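Kitchen Week, Part 3: The Counter by the Window

OK, so the granite is my favorite thing in the whole apartment! It's dark, it hides crumbs, and Paweena says I talk about it too much. I paid Furum 1,370 for the slab back in May and haven't regretted it once.

The spot by the window gets the best daylight, even with a brick wall for a view. Anything purple looks great against that dark stone.
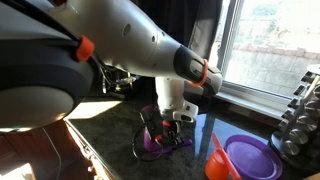 The curtain is staying dark, by the way — I tried a cream one from Srisuk and sent it right back (too fussy for a kitchen). Next up are the shelves, if Wiroj ever brings my drill back. More pictures when those are painted!

Posted December 10, 2019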